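4. Setting Up Shared Calendars

This section covers creating a shared calendar in Treden, adding members, and setting booking rules. You need an account with the Manager role. If the Calendars tab is missing from the left menu, your account has the Member role, and a manager must change it under Settings > People.

4.1 Create the calendar

1. Sign in and select Calendars.
2. Select New, then Shared calendar.
3. Type a name. Names can be up to 40 characters long and can't contain a slash or a colon.
4. Select a time zone. The default is the time zone of your account, which may differ from that of the site.
5. Select Save.

The calendar opens in Week view. It is visible only to you until members are added.

Note: The time zone can't be changed after the first booking is saved. To correct it, export the bookings, delete the calendar, and create a new one. See 4.5.

4.2 Add a cover picture

A cover picture is optional. It shows at the top of the calendar and in the member's calendar list.

1. Open the calendar and select Edit cover.
2. Select Upload and choose a JPG or PNG file.
3. Drag the picture up or down to set the visible area.
4. Select Apply.

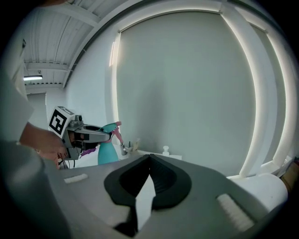

Cover pictures are stored with the calendar and are not included in an export. Deleting the calendar deletes the cover. Member accounts can view the cover but can't replace it.

4.3 Add members

Members can be added one at a time or from a list.

To add one member:

1. Select Members > Add.
2. Type the person's email address.
3. Choose an access level: View, Book, or Manage.
4. Select Send invitation.

To add members from a list:

1. Prepare a CSV file with two columns, email and level. The first row must hold the column names in lower case.
2. Select Members > Import and choose the file.
3. Check the preview. Rows with errors are marked in red and are skipped.
4. Select Import.

Example rows:

email,level
evelien.vanleeuwen@hunness.example,manage
els.jansen@hunness.example,book

Caution: Import overwrites the access level of anyone already on the calendar. A manager listed as "view" in the file loses manager access as soon as the import finishes - this includes the person running it.

Invitations that have not been accepted are listed under Members > Pending. To resend one, open the menu next to the address and select Resend. The earlier link stops working.

4.4 Set booking rules

1. Select Rules.
2. Set the shortest and longest booking allowed.
3. Set how far ahead members can book.
4. To require approval, turn on Hold new bookings. Held bookings show with a striped border until a manager accepts or declines them.
5. Select Save.

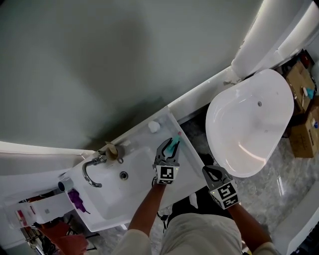 Rules apply to new bookings only. Existing bookings that break a new rule stay in place, but they can't be moved or extended. If a member tries to change one, error 163 is shown. Error 164 means that the time slot was taken while the booking form was open; select Refresh and pick another slot.

Repeating bookings are checked one date at a time. Dates that conflict are left out, and the member receives a list of them by email.

4.5 Export and delete

1. Select Settings > Export.
2. Choose ICS or CSV. Use CSV if the bookings will be imported into another Treden calendar.
3. Save the file and open it to check that it is complete.
4. Return to Settings and select Delete calendar.
5. Type the calendar name and select Confirm.

Caution: A deleted calendar can't be restored. Approval history is not part of either export format - save it separately from the Rules page if you need to keep it.

For syncing with phones and desktop mail programs, go to Section 5.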